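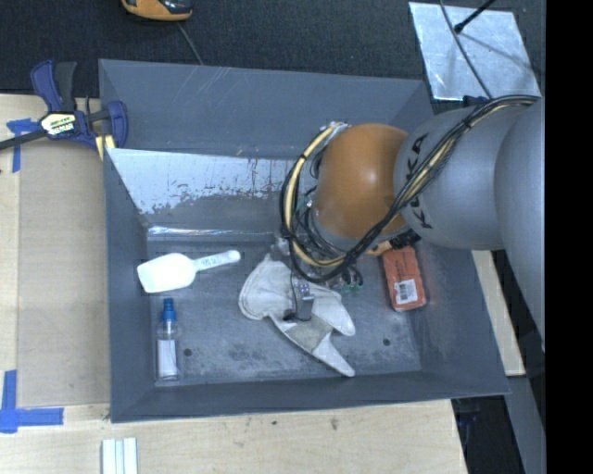 Gray bin on the wood tabletop.

January
by Bernadette Pruitt

I moved the parts inventory off the spreadsheet last month. It had grown to 2,000 rows, and the sort order broke whenever a location field was left blank. The replacement is a plain text file, one line per part, with fields separated by tabs.

Location codes are now five characters: shelf, row, slot. Fasteners from Corker keep their catalog number as the key. Altden changes its numbers between print runs, so those parts get a local key and the old number goes in the notes field.

Duplicates were the slow part. A script flagged 200 pairs – most were the same washer entered in inches and in millimeters. I kept millimeters.

Still open: minimum stock levels, and what to do with kits.

Comments

khosravi: Tabs will bite you once an editor converts them to spaces. I use the pipe character.

Bernadette Pruitt: Fair. The check script rejects any line with the wrong field count.

mtl_shelf: Do kits get their own line or one per piece?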